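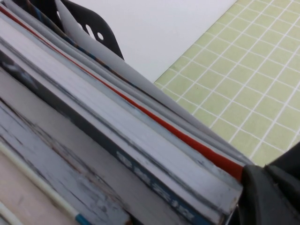
August, started 4.10ish

Bookshelf job, bench by the white wall. Hrefna wants the reference books off the big table before the Edcombe visitors come, so doing it now while the soldering iron is in use by Volodymyr and I can't get on with anything else.

Everything came out first, then sorted. Papers and thin folders kept apart from the bound stuff. They slump if they go in with the books and then the whole row leans. Loose sheets to Rhonda's tray, she can decide.

Old grey-white book with the navy band: cover very scuffed, smudges all over it. Needs a wipe with a barely damp cloth, NOT the bench spray (see what happend to the Felloleo manual). Corners fraying a bit. If the spine goes Elínborg knows a binder.

Holder is the black plastic one with the holes in the sides. Low lip at the front, so titles can be read without pulling things out, except the bottom bit of each spine. Labels low down are no good then — put new ones at least 5 cm up. Have told Oluf twice.
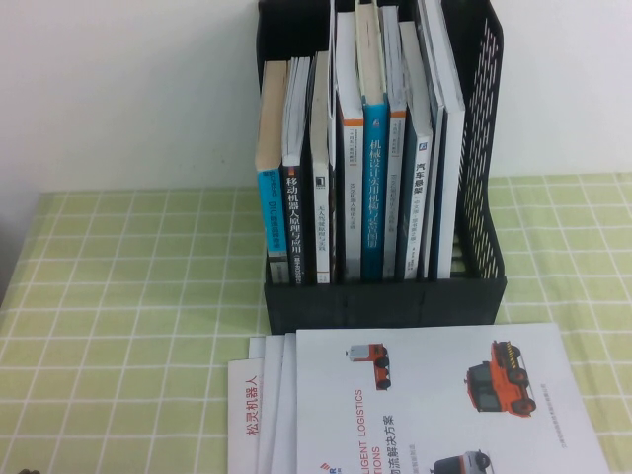 Order agreed with Oluf, more or less: by who uses it, size ignored. Mobile robot principles (navy, big white characters) towards the left. Mechanical design atlas, the teal one, in the middle where anyone can grab it, it's out and back all day. Vehicle one further right. The slim navy one won't stand straight whatever goes next to it. A bookend or a wedge of card would sort it, ask Pollau if they still do the small steel ones.

Width: inside of holder measured 46 cm at the old place, haven't re-measured, don't trust it.

Brochures: four out on the green cloth, AgileX (松灵机器人) one included. Not going in the holder, too floppy. Want a flat tray or a magazine box. Rhonda says bin them, Volodymyr says keep, he still uses the spec tables. Keep till end of month then ask agian.

Green cloth stays. Grid is handy for lining things up but it slides, needs clips on the front edge.

To do
— wipe scuffed book
— wedge for slim navy one
— new labels, 5 cm up
— tray for brochures
— loan sheet, pinned up by the door. Kragh borrowed the gearbox book in spring and it's still on the list as out

Stopped 5.20, Hrefna needed the table.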